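Tikero Accommodation Listings: Data Card

Version 2
Released 17 May 2021
Maintained by the Renari data team. Contact: Cristian Inga

Summary

Tikero is a collection of 300 written descriptions of holiday accommodation, together with the structured records from which each description was prepared. It covers hotels, guest houses, self-catering apartments and holiday parks in the fictional-free portion of the Renari catalogue, that is, properties which were open to guests when the record was made.

The collection is intended for people who work on the writing, checking and searching of accommodation listings. It is not a booking service, and no part of it should be read as an offer of a room.

Contents

The release contains 12 files. The main file, listings.csv, has one row for each property. The remaining files hold the amenity vocabulary, the room types, the area names and the checking notes. All files are encoded as UTF-8 and use the comma as separator. Fields that contain a comma are enclosed in double quotation marks.

Fields in listings.csv

property_id: a number assigned by Renari. It does not change between versions.
property_type: one of 6 values, set out in types.csv.
area: the town or district in which the property stands.
description: the full text of the listing, in British English.
amenities: codes from the amenity vocabulary, separated by semicolons.
check_in and check_out: local times in the 24-hour clock.
pets: yes, no, or on request.
last_checked: the month in which the record was last compared with the information supplied by the property.

An empty field means that the property did not supply the information. It does not mean that the facility is absent. Users who count amenities are asked to keep this distinction in their results.

How the records were collected

Properties completed a standard form, either online or on paper. Paper forms were posted to the Talus office, where they were typed in by one member of staff and read back by another. Where the two readings differed, the form was set aside and the property was contacted by telephone.

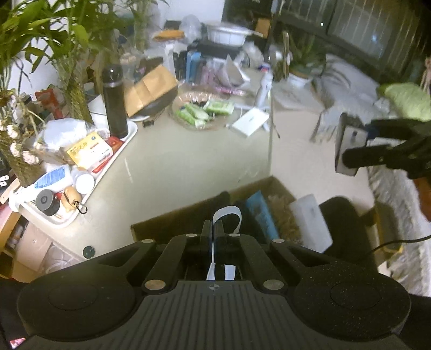 Figure 1. White strap and open cardboard box.

Descriptions were then written by the Arnaud editorial desk from the completed records. Writers did not visit the properties and were asked to use only the facts on the form. Words of praise such as "stunning" or "unrivalled" were removed at the editing stage, although a small number remain where they form part of a property's name.

Distances to beaches, stations and other places of interest were given by the properties themselves. They have been converted to kilometres where necessary but have not been measured again - users who need exact distances should calculate them from another source.

Changes in this version

The field parking has been divided into parking_on_site and parking_nearby. The former field did not separate the two, and a number of guests' questions had arisen from it.
Breakfast is now recorded as included, available at extra cost, or not offered.
Duplicate records for properties with two trading names have been merged. The earlier name is kept in the field former_name.
Star ratings are given only where the property named the body that awarded them.

Known limitations

Seaside areas are better represented than inland ones. Small guest houses were less likely to return the form than larger hotels, and their records tend to be shorter. Opening dates for seasonal properties were collected once and may no longer be correct.

Information on step-free access was requested in a single free-text question. The answers vary a good deal in detail and should not be relied upon when advising a guest. A fuller set of questions is being prepared for the next version, planned for August.

Personal information

The names, telephone numbers and email addresses of owners and managers were removed before release. Some properties are named after their owners, and these names have been left in place. A property that wishes its record to be withdrawn may write to the maintainer, quoting its property_id.

Terms of use

The collection may be used for research and teaching. Descriptions may be quoted in published work, provided that Tikero and the version number are cited. They may not be republished as live listings, with or without changes.

Reporting errors

Corrections should be sent to Cristian Inga at Renari, with the property_id, the name of the field and the corrected value. Corrections accepted after release are listed in corrections.txt and are carried into listings.csv when the next version is issued.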